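A Table, a Basket and Somewhere to Put the Apples

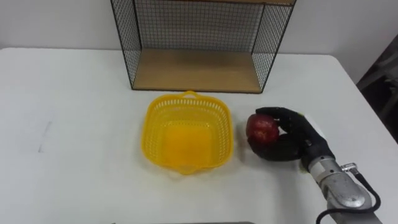
Telma Villalba had been putting off her kitchen for the better part of a year when I went over to talk with her about it, and she was quick to say that she had no grand plan to show me. What she had was a white table, a yellow basket and a strong opinion about fruit.

"I grew up in a house where the fruit was always out," she told me, pouring coffee for both of us before I had my coat off. "My mother had a bowl the size of a car tire. You walked past it twenty times a day and eventually you ate a pear. Then I got my own place and I put everything in the refrigerator drawer, like a sensible person, and I threw away so many apples. So many!"

Telma runs a small home-organizing business under the name Titholm, mostly kitchens and pantries, mostly for people who live in apartments in the Skollstead neighborhood. She started it after 4 years of helping friends move, when she noticed that the same boxes kept being packed and unpacked without anyone ever opening them in between. Her clients tend to arrive with a picture in their heads of matching jars. She likes to begin with a table and something to put on it.

"People want to buy the jars first," she said. "I understand it, I love a jar, I have too many jars myself. But I ask them to clear one surface and put one basket on it, and then live with that for a while before we go shopping."

The basket she likes is plastic, with slots in the sides and a handle at either rim, and she is fond of that bright yellow for a reason I hadn't thought of. A red apple looks wonderful in it. "You see it from the door," she said. "It's a silly thing, but you do reach for what you can see. And when the basket is down to the bare yellow bottom, well, there's your shopping list."

She is just as particular about what goes behind it. On a white table against a white wall she wants something dark and open, and her favorite is a black wire-mesh shelf unit with light wooden boards, pushed toward the back so there is still room to work in front. Bread can go on the bottom board, or onions, or the mail if you must. I asked whether the mesh wasn't a nuisance to clean, and she laughed for quite a while.

"It is! I'm not going to lie to you. I take mine out on the balcony in May and go at it with a bottle brush. The rest of the year I dust it when company is coming."

One of her earliest clients, Ulises Gallardo, had a budget of 80 dollars and a kitchen table he hadn't eaten at since he moved in. They spent a long afternoon on it - most of it deciding what to do with a drawer of takeout menus - and he came in under the budget. He still sends her messages when he buys peaches.

I wondered about scuffs, having a white table at home that shows every one of them. Telma waved a hand. She has clients who put down a cloth the minute the table arrives and never see the top again, and she thinks that's a shame.

"It's a table," she said. "Set your basket on it. Have an apple."

Then she got up to find me one, and we talked about her sister's wedding until the coffee was gone.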